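Juni, kurz vor Mitternacht

Die Nebenkostenabrechnung ist da. 147 Euro Nachzahlung, davon 30 für »Sonstiges«. Ich habe bei Drurnell angerufen und gefragt, was Sonstiges sei. Die Dame sagte, das seien die sonstigen Posten. Gegen so etwas kommt man nicht an.

Nuria meint, ich solle Widerspruch einlegen, schriftlich, mit Frist. Sie hat das schon zweimal gemacht und einmal gewonnen, vier Euro zwölf, das Einschreiben war teurer. Elango zahlt immer sofort und schläft gut. Ich zahle nie sofort und schlafe schlecht, also vermutlich dasselbe Geld, nur mit Augenringen.

Mao hat währenddessen auf die Abrechnung von 2000 gekotzt, die ich aus Gründen der Ordnung noch besitze. Kater haben ein Gespür für Verjährung.

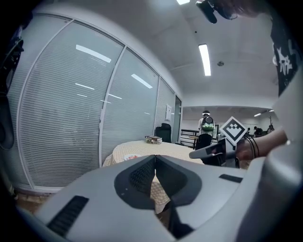

Gegen zehn dann doch einen Brief angefangen. »Sehr geehrte Damen und Herren, mit Befremden« – weiter bin ich nicht gekommen, Befremden ist ein großes Wort für 30 Euro. Morgen Nuria nach ihrer Vorlage fragen. Und Katzenfutter kaufen, das teure.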